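Ticket: Dishwasher leaves gritty film on bowls and cups
Product: Dristano undercounter, installed in March
Opened by: Araceli Collado, Rirville office kitchen
Status: Waiting on part

Problem as reported
Bowls come out with a sandy feel on the foot ring. Glasses are fine. It happens on Normal and Heavy but I haven't tried Quick. Detergent is the Plirnance powder, one level scoop. No error code.

Tried so far
Cleaned the filter. Some rice in it, nothing else.
Ran an empty cycle with citric acid. No change.
Switched to tablets for a week. Slightly better on top, same on the bottom.

Dishes and rack:

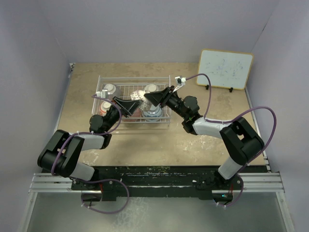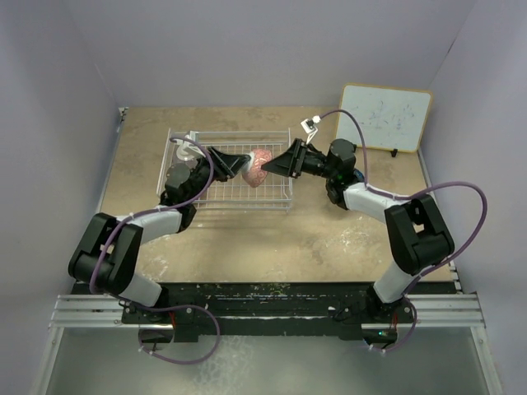
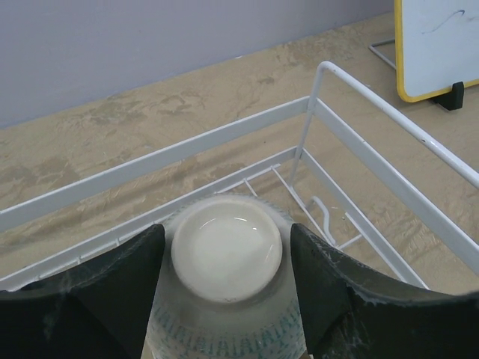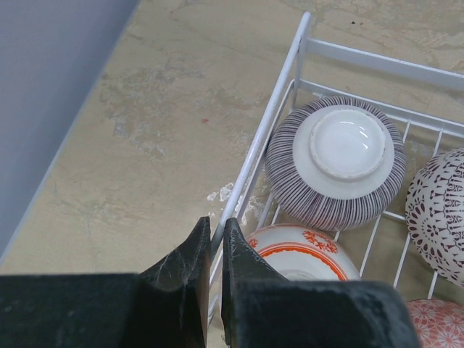 Reply from support, 9:40 am
Please check the water hardness setting. Hold Start and Delay together until the display blinks. The factory value is too low for most of Rirville. Also confirm the lower spray arm turns freely by hand.

Update from Araceli
It was set to 1. Changed it to 4 and filled the salt. The spray arm turns but it drags at one spot, and two of the holes on the underside were plugged. I cleared them with a toothpick. Next load was better but there is still grit on anything in the back row.

Reply from support
The drag is probably the arm bearing. We are sending one from the Goicoechea warehouse, allow 14 days. Keep the salt topped up and use Heavy until then. Leave this ticket open and add a note once the bearing is in.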